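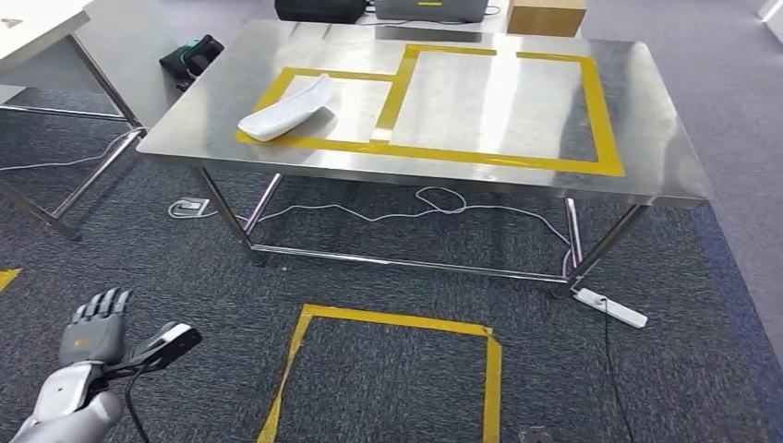

Does putting tape on a table help anyone put things back in the right place?
We don't know, and we would like to find out before we tape every bench in the building.

Grillard is looking for 15 people to spend a session at a steel table, moving things in and out of marked areas. The pay is modest, the work is dull, and there is a decent chance the answer will be "it makes no difference." If that doesn't put you off, read on.

Why we're asking

Last March we sat through a presentation from Claltex about bench marking. The claim was that a taped outline cuts down on misplaced parts, speeds up handovers and keeps a shared table tidy. There were a lot of arrows in the slides. When Waraporn Wattanapong asked how the claim had been tested, we were told that customers were happy. Customers may well be happy. People are often happy with a thing they have just paid for.

So we laid our own. The steel table now has two zones in yellow tape, side by side, a smaller one on the left and a bigger one on the right. The edges of the tape aren't perfectly straight and we have decided to leave them that way – nobody's bench stays neat for long, and we want to know if the idea survives ordinary workmanship.

What you would be doing

You get a mixed set of objects and a sheet that says where each one belongs. You put them there. Then the sheet changes, and you put them somewhere else. Some rounds use the taped table and others use a table with no markings at all. The comparison is the whole point, so please don't sign up for only the taped rounds.

The objects are awkward on purpose. A square box will sit in a square outline without any help from you. We care more about things like the white dish-like thing with the boat-shaped body and upturned rim, which can lie across a line and leave two reasonable people arguing over whether it counts as inside.

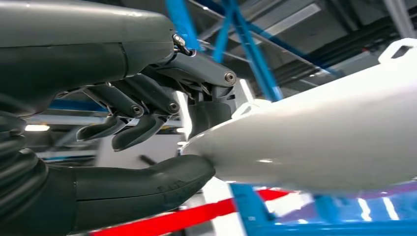 Lionel Lecomte read a draft of this notice and objected that a long tapered thing will always poke out of a small zone, so we would be testing the shape of the object and calling it a test of the tape. He has a point. We have added rounds where the long pieces go only in the larger zone, and we will report those separately. If it looks as if the shapes explain everything, we'll say so.

What we need from you

You should be comfortable standing at a table for the full session, which is 40 minutes including the briefing. A stool can be arranged if you ask ahead of time. You don't need workshop experience. In fact we'd like at least half the group to have none, as people who have worked at shared benches tend to arrive with opinions (we have them too, as you may have noticed).

You need to be 18 or older and able to follow a short printed sheet in English. Wear flat shoes. There are cables on the floor, so please leave bags where we ask you to.

You can't take part if you work for Claltex, or if you have sold, installed or designed floor or bench marking. We wish that went without saying.

A word about the metal tube

One of the pieces is a gray metal tube with an open, rounded end. In our first dry runs it split opinion more than anything else. Hendrik Wuyts thinks it should be scored by where its middle lies, Nkrumah Dramani by whether any part crosses the tape. We will score it both ways and publish both. If a finding depends on which rule you pick, it wasn't much of a finding.

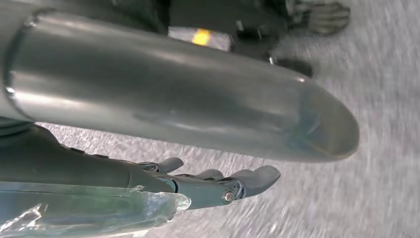 Pay and hours

Each session pays $40, handed over at the end whether or not you finish the sheet. We don't pay for speed and would prefer that you didn't race. Travel isn't covered. Sessions start at 8 a.m., and there are afternoon slots if mornings don't suit.

What we will publish

All the results, including the boring ones. You will be listed by number only, and you can withdraw your results up to a month after your session.

How to apply

Write to Gwenaël Barbier at the Grillard front desk. Give your preferred time of day and a line or two on any bench or packing work you've done. Please don't tell us how tidy you are. Everyone says they're tidy.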